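Bundgaard folding mat, gray, large size
Review by Vibeke Frandsen

I bought this mat in October, when we moved to the apartment and I lost my big table. The ironing board did not fit in the hallway closet and I was folding everything on the bed, which is too soft and too low for my back. A colleague at work, Baldur, has the smaller mat from Bundgaard and he told me to take the large one. I am glad that I listened to him.

The mat is a thick textile with a rough side and a smooth side. I use only the rough side. Cotton stays where you put it, so you can pull one sleeve straight and the other one does not follow. On my old table everything was sliding, especially sports clothes, and I had to hold the bottom of the shirt with my elbow. I know how this sounds, but anyone who folds for four people will understand.

The large size is big enough for adult shirts. My son's jerseys are wide in the body and they go on it without hanging over the side, if I lay them a little diagonal. The color is a medium gray. I wanted the sand color first, but it was sold out, and now I prefer the gray because I see white sleeves and white lint on it very well.

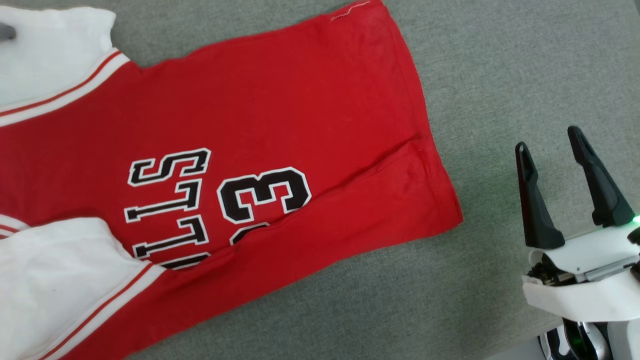

Red jersey with white sleeves on the gray fabric, not yet smoothed.

Shirts with big printed letters are the real test for me. The print is stiffer than the cotton and it wants to make its own fold, often through the middle of a number. I turn the shirt face down, smooth it from the collar to the hem with a flat hand, and then fold the sides in. With the mat under it I need to do this one time. On the bed I did it two or three times and the result was still not nice.

Now the things I like less. The rough side collects hair. We have a cat, and I must go over the mat with a lint roller every week. The instructions say to wash it at a low temperature and dry it flat, but a mat of this size needs a lot of floor to dry flat, and mine took almost two days. Also, the edge stitching started to open in one corner after the second wash. I fixed it by hand with gray thread and it has been fine after that. I wrote to the shop, Clalow, and they offered me a small refund, but the answer came after three weeks.

It is also sold with a cotton strap to keep it rolled. The strap is too short if you roll the mat in a normal way. You have to roll it very tight, and I don't have patience for this, so the mat stands behind the bedroom door with a belt around it.

I would buy it again, but only for folding. For ironing it is too thin, and the heat goes through to the table.

Four stars of five.

Updated May 4, 2025: the corner I repaired is still holding.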